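The Handbook, Section by Section

The rules at the Pirdale office were two pages long when I started, and I was given them on my first morning with a biro to sign the bottom. 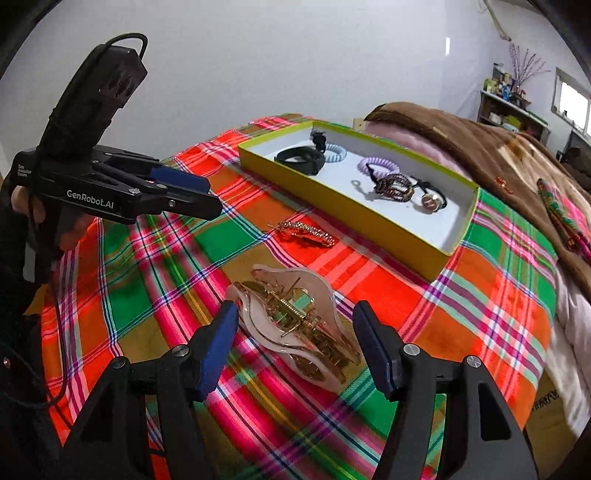

Rule 1. One object at a time

You close on a thing, you lift it, you put it in the box, you open. If you touch two things at once you stop and say "void" out loud, and the take is struck off. I said it so often in the first week that I said it at home, over the washing-up.

Claw clips were the worst. They have a spring and will push back if you take them across the wide part. The handbook said to approach with the fingers fully open, one either side, and to wait for a count of two before closing. My instructor had written "WAIT" beside this in capitals on her own copy, and underlined it.

Rule 2. Leave the place as it is

Lurora wanted homes as people kept them. We were not to tidy, fold, straighten or move furniture, and if the householder began to tidy we were to ask them politely to leave it. Most of them tidied anyway, before we arrived. One woman in Lokimell had ironed her tablecloth. I wrote "cloth ironed" in the notes, and a message came back from the checking desk asking whether this was a fault. I didn't know. I left the box blank.

Rule 3. Failed takes are kept

This was added in August. Until then we had wiped the bad ones at the end of the shift, and I had wiped 214 of them without thinking much about it. Then the new page came round. A dropped clip was to be marked as dropped and sent in with the rest. A machine that only ever saw clips picked up properly would have no idea what to do when one slid away from it.

I asked if the wiped ones could be got back. My instructor said no, and that I wasn't to worry, everyone had done the same.

By the time the Lazăr contract finished I had sent in 1,462 takes. I looked through the last batch on the bus, the good ones and the drops, the gripper's black arms coming in from the bottom each time. In one of them I had waited far longer than the count. The fingers stood open on either side of the clip and I could hear the householder's kettle starting up in the next room, and me breathing, and then her voice asking if I took sugar.

I had marked it void. I changed it to kept and put my phone away.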